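Week 4 handout: sizing up the Zorngate suturing package

OK, so last week I promised we'd stop talking about robot arms in general and look at something people are really being asked to buy. This week it's the Zorngate training package from Reinholz, the one the Wusville teaching lab has been trying out since March. I've had plenty of hours on it by now and I have opinions (you may have noticed), so please argue with me in section!

First, what you get. The package comes as a base unit, 2 instrument arms, a foot pedal tray and a box of practice supplies. There's also a software license, which runs for a year and then has to be renewed. Put a big star next to that in your notes. When Benvinda Abreu went through the quote with me, the renewal was the line she circled first, and she's been buying lab gear a lot longer than I have.

Now the part I like. The controls scale your hand movement down, so a big, clumsy sweep at the console turns into a small move at the tip. You can set how strong that is. I started on the gentlest setting because I thought I was hot stuff, and I spent an afternoon poking holes where no hole was wanted. Go up a notch or two – your pride will recover.

The exercise we care about is interrupted stitches, meaning each one is tied and cut by itself instead of running one long thread down the whole cut. It's slow going, and that makes it a good test of a machine. Every knot asks for the same handful of moves: grab the needle, drive it through, pull the thread, wrap, tie, trim. If the wrist is stiff or the jaws slip, you'll feel it by the third knot.
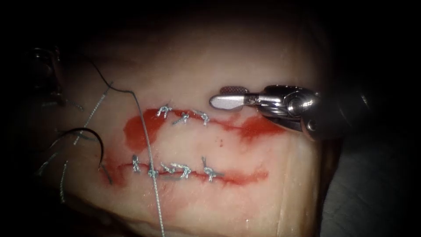
Two rows on the pad, and then the grasper with its jaws open.

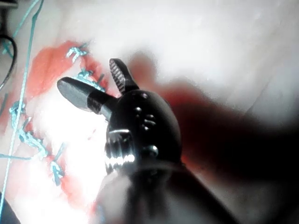 Which brings me to grip. There's no force feedback on the Zorngate, so your fingers get nothing at all when the jaws close. You have to learn to read tension with your eyes: how the thread straightens, how the surface dimples, how a knot starts to bunch. New users nearly always pull too hard. Deolinda Falcão teaches the evening group and has them tie their first knots very slowly while talking out loud about what they see. It sounds silly and I've stolen it completely.

The rival quote is from Rolard, and theirs does have feedback. I tried it for a day and found it a little buzzy, but a couple of my students loved it. Their arms are bulkier, though, and I kept bumping one into the other when I worked close in.

A few things I'd want in writing before signing anything:

How many uses is each instrument rated for, and does the unit lock it out when the count is up?

Who pays shipping when an arm goes back for service?

Can we use practice pads from another supplier?

Does the license cover the recordings we make, or is storage extra?

For section, pick one of the two systems and write me a page on whether a small teaching lab should buy it. Assume 63 students a term and one technician who already has plenty to do. I don't mind which way you go, but I do want to see running costs in there as well as the sticker price. Bring a printed copy, please – the projector in our room is still acting up.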